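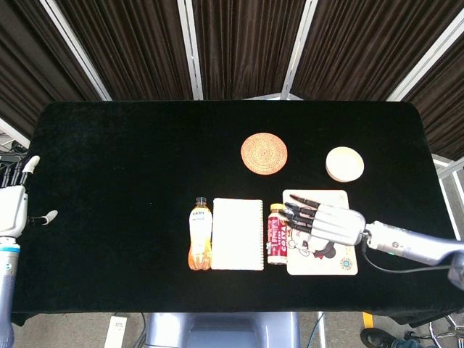
Setting a fixed channel on the Etport router

If your wireless is slow in the evening, the router may be sharing a channel with the neighbours. The Etport chooses its channel only when it starts, so it can stay on a bad one for weeks.

1. Connect a computer to the router with a cable. You can do it over wireless also, but you will lose the connection when you save.

2. Open the admin page and log in. The password is on the label under the router, unless you have changed it.

3. Go to Wireless, then Advanced. Change Channel from Auto to 1, 6 or 11. Take the one which your neighbours use least — a free scanner on your phone will show this.

4. Set Channel Width to 20 MHz. The 40 MHz setting looks faster on paper, but in a block of flats it mostly brings more interference.

5. Press Save and wait some 10 seconds until the wireless light comes back.

Older Sikis printers sometimes do not find the network again. Switch them off and on once.

Rahel Rainer wrote to me that on firmware 8 the Advanced page is hidden. You must first tick Expert Mode under System.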